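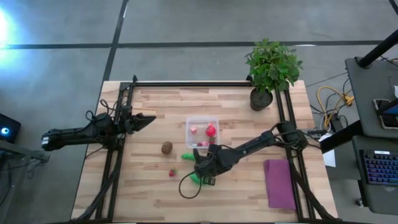 Home | Course Outline | Handouts | Reading List | Contact

Unit 4: Sorting and Putting Away Small Play Items
Instructor: Seren Lougher
Handout for students on placement at Estwood

Read this before the practical. Bring it with you, along with your activity plan from Unit 3.

1. What the unit covers

Play food turns up in almost every early years room. Most of the time it is spilled out in the home corner and put back in a hurry. In this unit we treat the putting back as an activity in its own right. You will set up a small table, run a short sorting session with one or two children, and write up what you observed.

The age range for this unit is three to five. Check that every piece is too big to be a choking risk for the youngest child in the room. If you aren't sure, leave it out.

2. Setting up the table

Use a plain surface. Wood is good because bright fruit shows up well against it. Patterned tablecloths make the pieces harder to pick out.

Use one container. A clear plastic one lets the child see what is already inside without tipping it out. Put it near the middle of the table, where it can be reached from either side. Start with a few pieces already in the container so the child can see what it is for, and leave the others on the table with space between them.

Choose pieces that differ in more than color. A fuzzy kiwi and a glossy strawberry feel different in the hand, and children will often talk about that before they name the fruit. Two strawberries of different kinds also work well. Some children put them together at once and others treat them as separate things. Write down which.

Keep a folded cloth on the table, off to one side. A plant can stay if it is in a far corner and the pot is steady. Anything else should go on the shelf before you start.

3. Running the session

Plan for 12 minutes. Stop sooner if the child has had enough.

Begin by letting the child handle the pieces. Don't name them yet. After a minute or two, ask for one item by name, then one by color, then one by feel ("Can you find something fuzzy?"). Ask the child to put each one in the container.

When all the pieces are in, ask the child to take them out again and choose where they go. This second part is less tidy and usually gives you more to write about. Some children make lines. Some make pairs - red with red, green with green - and some hand everything to you.

Do not correct a child who calls a piece by the wrong name. Use the right name yourself in your next sentence and carry on.

4. Putting away

Wipe the pieces with a damp cloth. Fuzzy pieces are wiped lightly and left to air before the lid goes on. The Jurkasport tubs go on the low shelf and the MacBrayne trays go underneath. Labels face out.

5. Written work

Write up one session, no more than two pages. Include:

- a sketch of the table as you set it
- the words the child used for each piece
- the order in which the pieces were put in
- one change you would make next time

Use first initials only for the children. Work is due 20 January 2023, on paper, in the tray outside the Zollside room. Roughly 17 lines of observation notes should be attached at the back. Typed or handwritten is fine.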